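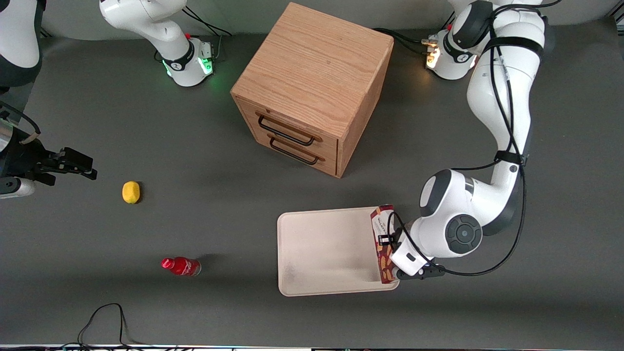
4 min read

4.2 Who came back for the second canvass

I should say up front that I knocked on a lot of these doors myself, so read this section with that in mind. We had 452 people on the Murnivness sign-up list by the end of October, and I wanted to know which of them would turn out twice for the transit measure. Not once, twice! Anybody can get a crowd for one sunny morning.

Aqeel Sial and I split the list by neighborhood. He took Durrani, I took Beris, and we each called people the evening before a canvass (always after dinner, never during). In Beris, 36 people walked both rounds. Durrani was messier, mostly on account of the bus detour, and I've left it out of the comparison except where I say so.
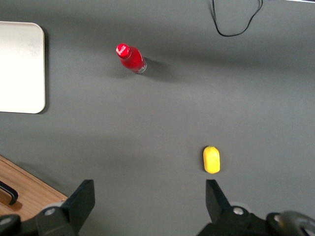 Figure 2. Red bottle on a gray tabletop.

Our flyers changed between the two rounds, and I think that mattered more than I'd planned for. The first batch was dark gray type on light gray paper, which looked very grown-up and got lost on every porch in Beris. For the second batch we printed the polling hours in one solid red block. It's the same pull you get from the Coca-Cola bottle in Figure 2, where the red is what your eye grabs against all that gray. People started quoting the hours back to me at the door, and six of them had the flyer in their hand when they did it.

I can't pull the flyer apart from the phone calls, though. Both changed in the same week, and the Mukuvmont office had started its own mailing by then too. Section 4.3 goes through the call notes.

Contact | Copyright Mukuvmont Organizing Papers | Back to top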